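Pratalard Waterproofing Spray for Fabric, 400 ml
Sold by Holberg. Order code 643.

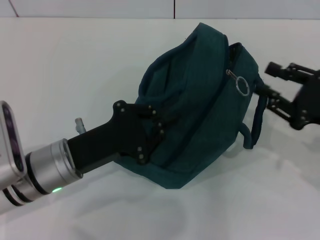 Waterproofing sprays tend to promise a lot on the can, and we have sent plenty of them back over the years. Pratalard is one of the few we kept, with some reservations. The label talks about "total weather defence", which we would take with a large pinch of salt. It makes rain bead on cloth for a while. A fabric bag in a dark colour, like the teal one on the white table, is the sort of thing we would put it on first, as any slight change of shade is less likely to bother you. Pale cotton is another matter – test a hidden patch and leave it overnight.

The maker suggests 2 coats. One did very little in our own trials, and a third only left the cloth stiff. Spray outdoors, let it dry fully between coats, and keep it well away from suede whatever the leaflet says.

How long does it last? The can claims a full season. Zulema Acuña in our shop treated her walking bag in May and was doing it again after 4 weeks of daily use. Seams and zips still let water in, and no spray will change that.

We also stock the Ketilsson wax bar at £44 for the set, which is slower to put on and holds up better on heavy canvas. Whether it is worth the extra money depends on how often you get rained on.

Size: 400 ml
Suitable for: cotton, canvas, polyester
Not suitable for: suede, silk, anything with a rubber coating
Scent: strong when wet, fades in a day or so
Returns: unopened cans only

Customer comment, Octavio Insaurralde: "Fine on the tent bag. Did nothing for my old jacket, but then neither did the last three."

Price checked 7/7/24. Delivery by road only, as with all our aerosols.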